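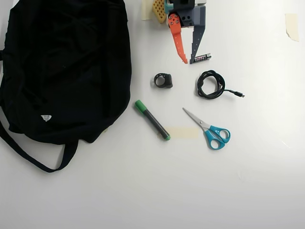
*The black bag and one battery on the white table.*

**Minutes, household packing and storage meeting, Denelmont shared house**

Held on Tuesday in the ground floor room. Start 18.30. The minutes of the March meeting were read and accepted with one correction: the shelf in the hall is from Mito, and it was written there as Ngô.

**1. Bags**

The dark fabric bag with the long strap was discussed first. It is soft and it folds, so it takes little place on the shelf when it has nothing in it. Two members would like to keep it for small electrical things (chargers, torches, batteries). One member was against, for the reason that small things go down into the corners of a soft bag and are difficult to find again. It was proposed to put the small things in a box first and then the box in the bag. This was agreed.

The strap must be rolled and put inside the bag before it goes on the shelf. At the last tidying a strap was hanging over the edge and somebody pulled down two jars with it.

It was asked if the small white label should be cut off. The meeting saw no need. The house name will be written on a separate tag and tied to the strap.

**2. Batteries**

There was a long discussion on this point. At present batteries are kept in the kitchen drawer, in the hall and on the window sill, and it is not possible to know which of them are still good. The following was decided:

- New batteries stay in their packet until they are needed.
- Single AA batteries go in the tin with the blue lid. Used ones go in the glass jar next to the door.
- A battery found on a table is to be treated as used until it has been tested.
- The jar is taken to the collection point at Jetidside when it is full, and not later than the end of each month.

A member asked to buy a battery tester. The price was not known at the meeting. A limit of 50 was approved for it, to be paid from the house money.

**3. House money**

The balance is 3,820. From this, 200 is reserved for storage boxes and shelf repair and may not be used for other things. The receipt from Ngô for the hooks is still missing and should be brought to the next meeting.

**4. The white table**

The table is used for sorting, and it should be wiped after each use. Things which wait for a decision may lie there until the evening of the same day. After that they go to the "unclear" box under the stairs. One member found this time too short and asked that it is written in the minutes. The rule stays as it is for the present and will be looked at again.

**5. Other matters**

The hall cupboard does not close well. The lower hinge is loose and needs a longer screw.

The request for a second key to the cellar was moved to the next meeting, as the time was finished.

End of meeting 19.45. The next meeting is in the same room, and the list of boxes should be ready by then.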